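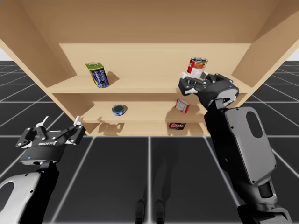

Volume 46, page 109

Skirnavier Program Gathers Shelf Examples in Simulation

The Skirnavier program at the Woslow Institute is assembling a library of grocery-handling examples for a learning system known as Dhanial. Ghazala Jafri, who directs the collection effort, met with this bulletin on a Sunday afternoon to discuss its progress.

The current task is a simulated shelving unit stocked with cans and small packages, which two robot arms are directed to pick up and set down. An operator guides every attempt by hand. "The system learns from what people do," Ms. Jafri said. "If the operator hesitates before closing the fingers on a soup can, the hesitation goes into the record as well."

The first release contains 137 examples. Another 46 were set aside after review, most of them for collisions with a side panel. Ms. Jafri said that these have been kept in a separate archive at Lalgate, where they may be used to teach the system to recognize a poor approach.

Each arm also has a view from behind its own gripper, and the two are stored together with the wider view of the shelves.

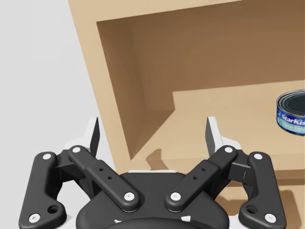
Saulius Venckus, who supervises the operators, considers that close view the more demanding one to work from. "You lose the rest of the shelf," he said. "New operators want to look back at the wide view the whole time. We ask them to complete 100 practice attempts before anything they do is kept."

Mr. Venckus said that object positions are changed between attempts and that tilted items are included on purpose. Low, wide tins remain the slowest to grasp.

The second release will add closed cabinet doors. Ms. Jafri expects recording to begin in February, once the operators have agreed on a common procedure for handles.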